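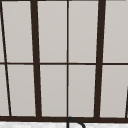
Title slide: window, dark brown frame, gray panes.

On Waiting
Speaker notes, Dilek Tekin, Kumley Public Library, Sunday series

Search talks and notes Go Advanced

START. Thank Lihua for the introduction. If the introduction runs long, do not make the joke about waiting for it to finish. I made it in Grollthorpe and she still brings it up.

Open with the bakery. I grew up going to Kurtuluş every summer to stay with my grandmother, and she sent me for bread. There was no line at the bakery. There was a crowd, and everyone in it knew who had come in before them and after them, and the baker knew too, and I was eight and knew nothing, so I went home with bread an hour later. My grandmother thought I had been playing. I let her think so because it was less embarrassing.

(Pause. People usually laugh at "less embarrassing." If they don't, keep going, it's a long talk.)

What I learned there is that a line is a piece of writing. It puts down on the floor something people would otherwise have to carry around in their heads. Take away the line and the waiting is the same length, but now you have a job.

Ask for hands: who here has taken a number at a deli counter when they were the only customer? Wait for hands. I do it too. I took number 40 once, with the sign on 39, and stood there until the man called it out to the whole empty store. I said "that's me."

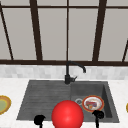

PART ONE, SHORT WAITS. These are elevators, microwaves, kettles, the person ahead of you who has decided to pay in change. Mention that we are worst at these. I have sat through a six-hour layover like a saint and then leaned on the close-door button as if it owed me money.

The microwave bit. Set it for 2 minutes, stand there, open it with four seconds left. Ask who does this. Ask what they do with the four seconds. My husband says he is saving them. He must have quite a few by now.

Do NOT get into whether the close-door button is connected to anything. In Grollthorpe a retired elevator man stood up and we lost the whole question period. He was very good, but it was his talk after that.

PART TWO, WAITS WITH A VOICE. The phone. I kept a notebook for a year of every time I was on hold. I am aware of what that says about me. My pharmacy uses a phone system called Cliravlow, and Cliravlow tells you your place in the line. I have been ninth, then eighth, then eleventh. I asked the pharmacist how a person moves backward in a line and she said, "Oh, it does that."

Read from the notebook (page with the yellow tab, NOT the green tab, the green tab is the dentist and I'm not over it):

"Your call is important to us." Tuesday-type voice, cheerful.
"We are experiencing higher than normal call volume." Have heard this every time for a year, which makes it normal.
Flute.
More flute.
"Did you know you can visit our website?" I was calling about the website.

The point to get across here: a bad estimate makes people angrier than a long wait does. Tell me half an hour and I'll fold laundry. Tell me five minutes and take ten, and I will be rude to a stranger named Kevin who was not even in the room when the five was promised.

Drink some water. Last time I forgot and croaked through the ferry story. 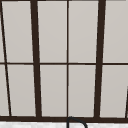
PART THREE, LONG WAITS. Slow down here. The room gets quieter and it should.

Waiting rooms. My mother had surgery in July, a few years back, and it was supposed to be done by lunch. (She's fine. Say this right away. In the first version of this talk I left it until the end and a woman came up afterward and scolded me, correctly.)

There was a fish tank, with one fish behind a plastic castle. There were magazines about boats. I read an article about varnish from start to finish and I can still tell you to sand between coats. A man across from me was doing a crossword out loud, not asking for help exactly, just reading the clues into the room. After a while people started answering. By three in the afternoon the whole row was working on it. When they came out and called his name he handed me the pen.

I don't have a lesson for this one. Earlier drafts had a lesson. Lihua crossed it out and wrote "no" in the margin, twice.

Ferry story, if there's time. If it's past 3:30, skip to the list.

Ferry story: Grollthorpe, fog, the boat was not coming, the man in the booth would not say that the boat was not coming. He said "she's not been canceled." We stood there with our bags for most of an afternoon in possession of a boat that had not been canceled. The café closed. A child near me asked her father if we lived there now.

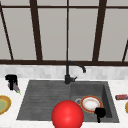 PART FOUR, WHAT TO DO ABOUT IT. People want this part. I've been told a talk needs "takeaways," so they can take these away.

Bring a book you've already read. A new book needs your attention, and half your attention is on the door.

Ask "how long does it usually take," never "how long will it take." The first is a question about the past and people will answer it. The second sounds like you want a signature.

If you're the one making people wait, come out and tell them something. You can tell them nothing has changed. The fish can't do it.

Let the person with one item go ahead. I say this as a person who usually has one item.

And leave the phone in your pocket sometimes. I know. I'm not going to be holy about it, I've read 2000 words on a celebrity's kitchen island while waiting for a prescription. But I can't remember the island, and I can remember the varnish.

CLOSE with the bakery again. I went back as an adult. They'd put in one of those ticket machines. I took my ticket and stood with it, very pleased with myself, and an old woman walked past all of us to the counter, said good morning, and left with two loaves. Nobody said a word. She hadn't taken a number and she plainly had one.

Questions. Repeat them into the microphone. Chairs get stacked along the back wall after, not the side, they were firm about it.

Comments (4)

marnie_k
I was at this! She did get asked about the close-door button. She just said "no" and pointed at somebody else.

Walt
Good talk, but the parking lot took longer to get out of than the ferry.

Lihua Pan
For the record my introduction was under two minutes. Almost 100 people came, and we only put out 80 chairs, so some of you got extra practice.

tobyreads
What was the green tab??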